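Hoi-yan Hsieh has programmed the music at Odach, a converted depot with 200 seats, for four seasons. Asked how she builds a season, she starts with the calendar grid.

"Fixed dates go in first. The Maeng Quartet takes the first slot in November, then the school concerts, then the piano tuner. Everything else moves."

Last season the hall sold 1,788 tickets, against 1,494 the season before. Hsieh attributes most of the difference to start times. Evening concerts moved from 8 to 7:15, which lets the audience catch the last bus to Driser.

"I changed one variable," she says. "The prices stayed the same and so did the mix of programs. I would have liked a second season of data before saying anything, but the board wanted a number."

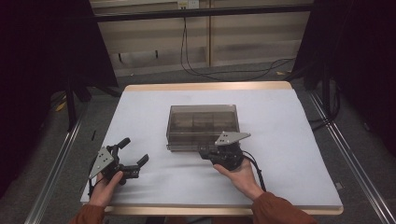 Percussion is the hardest category to schedule. A duo such as Deok-su Cheon and Aranka Deák needs the stage from noon, and load-out runs past eleven. Hsieh allows 90 minutes for setup and another 40 for sound check. Small parts cause most of the delays, so she asks visiting players to pack felts, wing nuts and drum keys in a lidded plastic box with compartment dividers, the smoky see-through type on the white-topped table, and to label the lid.

The coming season adds a listening series called Novero, with recorded works played over eight speakers. Composer Ha-neul Ki is preparing the first program. Tickets will be sold without assigned seats.

"The position of the listener matters in that repertoire," Hsieh says. "People should be able to move between pieces. We remove the front two rows and mark the aisles with tape."

Booking opens at 10 a.m. on the first of the month. Returns are handled at the desk until one hour before each concert.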